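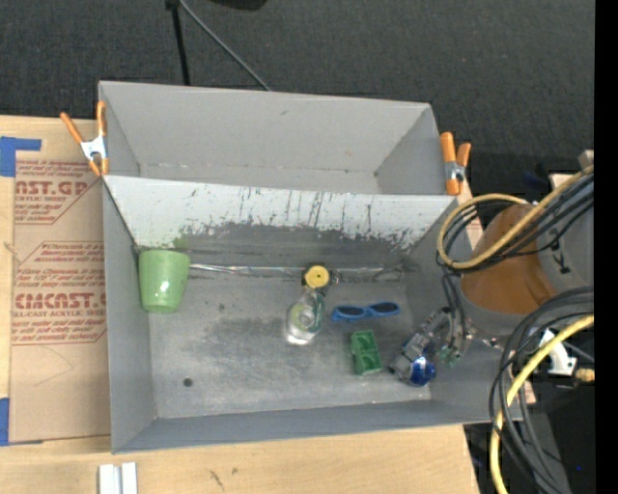 The man who will not sell you a bigger box

The owner of Beler, a two-room shop that sells secondhand storage and advice about it, would prefer that his name stay out of this. His mother thinks he went into insurance. "She's half right," he says. "I spend all day talking to people about things they're afraid of losing."

The shop is on the second floor above a dry cleaner, and everything in it smells faintly of steam. He has run it for eight years. Before that he worked in the returns department at Drilano, a mail-order company that sold kitchen gear, and he says he learned most of what he knows there.

"A returned item has no home," he says. "It's not stock, it's not trash. It goes in a bin marked Pending. We had 40 bins marked Pending. I opened one on my last day and there was a waffle iron in it older than my marriage."

He got into the advice side by accident. Customers would come up the stairs for one bin, tell him what it was for, and he would talk them out of it. This is a poor way to run a store, as his accountant has mentioned.

I ask him what people get wrong. He looks at me with pity.

"They buy the container first. They go out on a Saturday feeling terrific, they come home with a stack of matching boxes, and then they walk around the house looking for something to put in them. By Sunday night they've got a box of batteries, a box of maybe-batteries, and six empties in the hall closet. So now they're storing boxes."

His own method takes an afternoon and a kitchen table. You get two bins, the same size, with no lids. Everything from the bad drawer goes in one. Over the next month, whenever you need something, you take it out, use it, and put it in the other. After a month you look at what never moved.

"And then you throw it out?" I ask.

"No, then you argue about it. Throwing it out is in April."

He is firm on lids. A lid, in his view, is how a household lies to itself. He is nearly as firm on labels, which he allows only in pencil. Once, he says, a couple came in with 120 printed labels and a machine to make more, and he had to sit down.

New bins don't interest him much either. He'll take one that's been scraped raw on the inside over one still in its wrapper, and he charges the same for both. "Scratches mean somebody kept reaching in there. I'd worry about a clean one. A clean one's been in a basement with Christmas in it."

There was a brief flirtation with success. A firm called Jelteo wanted to turn the two-bin method into an app, with reminders. He went to one meeting. They asked how the drawer would work on a phone, and he asked if they had a drawer, and things cooled off. He kept the pen they gave him. It's in the first bin.

What about his own place? He gets a little shifty. The apartment is fine. The car is fine. There's a storage unit out past the Bhat building that he rents by the month, and he'd like to talk about something else.

I wait.

"It's mostly lids," he says.

He walks me down to the street, because the light on the stairs is out and he knows where he put the new bulb, more or less. On the way I admit I came in hoping to buy something for my desk. He asks what's on the desk. I tell him. He says I need a smaller desk, and goes back up.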